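Wrist cam sees too much room – crop it or keep it? 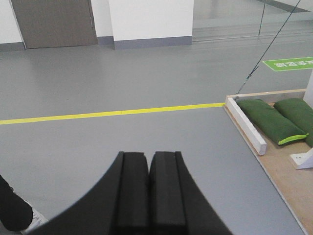 Posted in Robot Learning Help by stota_bench

Been collecting demos for a pick and place policy, two finger gripper, one wrist camera. 257 episodes so far, all teleop. Trained on them twice. Loss looks fine both times, then on the real arm it drifts off toward nothing and closes. My guess is background. When the gripper's up before a grasp the camera gets a ton of room, the yellow line across the floor, green cushions, the glass at the back, and I'm wondering if the policy is learning "where am I relative to the yellow line" instead of looking at the object. Fingers always look the same in the shot so I dont think that part is the trouble.

Things I've tried:
– color jitter, small random crops. no change
– dropping the first 2 seconds of each episode. maybe slightly better, could be luck

So do I crop hard to the area near the fingertips and retrain, or throw it out and collect again in different spots? Collecting is slow, I get maybe an hour a day on the arm and it's shared. Would rather not redo everything before the end of May.

Daniyal Tarar
Don't throw it out. Don't crop hard either, the policy needs to see the object before it's right between the fingers. Tight crop and you've blinded it for the whole approach.

What I'd do first – hold out 7 episodes, black out everything above the fingertips, run the trained policy offline on those frames and compare its actions to the recorded ones. Then do the same but leave the top and black out the object. If covering the background hurts more than covering the object, you have your answer. Not a perfect test, blacked out frames are weird input for it, but takes an afternoon and no arm time.

If it is background: keep the 257, add new ones from other start positions. Turn the base, start higher, start lower, move stuff that can be moved. Mix old and new in each batch so the old set doesnt swamp it. We did this on the Bovberg set and the new episodes did more than any augmentation I tried.

Also check your timestamps. Camera lagging the joint readings gives you that same drift-then-close thing and looks fine in the loss. Cost me most of a month.

lanent_k
just get more data. we have 3,791 episodes and it stopped caring about the room

Ó Flaithearta
More data from the same spot won't fix it though, you'd get the same floor 3,791 times. Variety is the point.

One thing to add to Daniyal's test. Look at where your failed runs close. If it's the same place in the room every time no matter where the object is, its using landmarks or just memorized the path. If it's off by a similar amount from the object each time, I'd look at camera calibration, or whether the mount got bumped between sessions. Put an early frame and a late frame side by side with the gripper closed, the fingers should line up. Mine had rotated a hair and I trained on it for weeks.

stota_bench
ok did the timestamp check tonight, there IS a lag, not the same in every episode either. Fixing that first then the blackout test. will post back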